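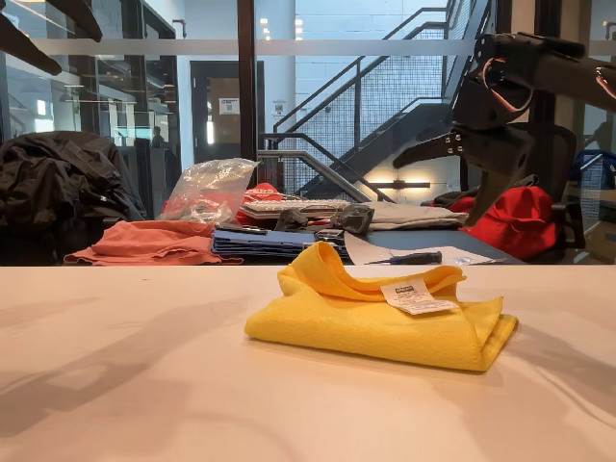

Yellow microfiber cloths stopped picking up dust, what am I doing wrong?
Got a pack of 12 Pomex cloths back in August, used them on desks and the white tables at work. First month great. Now they just push the dust around and leave streaks. They still look fine, bright yellow, kind of fuzzy, but the print on that little white label in the seam is so tiny I gave up on it. Been washing them with the regular towels, warm, normal detergent plus a Grisex dryer sheet. Do I toss them or can they be saved? Also does it matter how you fold them, I just sort of bunch them up.
Posted by dustydesk46

mopbucket_8
Dryer sheets. Stop using those. They coat the fibers and so does liquid softener. Also cotton towels shed lint all over microfiber so wash the cloths on there own.
What I'd do:
Soak in hot water, small squirt of dish soap, overnight if you can
Wash alone, warm, half the detergent, extra rinse
Tumble on low or hang them up, no sheet
Might take two rounds if theres a lot of softener in there. Mine came back after the second. Folding, yes, fold in half and in half again, you get 8 clean sides to go thru before you need another cloth. A bunched up one you end up wiping with the same dirty bit.

terkari_fan
just buy new ones, Terkari ones are cheap and you get 100 in a box

lintfree
Agree with the first reply, skip the second lol. Would add, check the tag before you do anything hot. On the yellow one here it sticks right out of the edge, small dark print and what looks like a barcode, so get a magnifier or zoom in with your phone. If it gives a max temp go with that. I use Akl powder, no softener in it, no complaints.

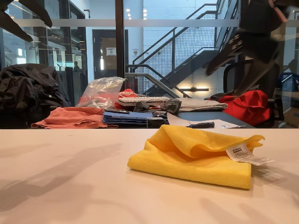 Related: Can you put microfiber in with gym clothes?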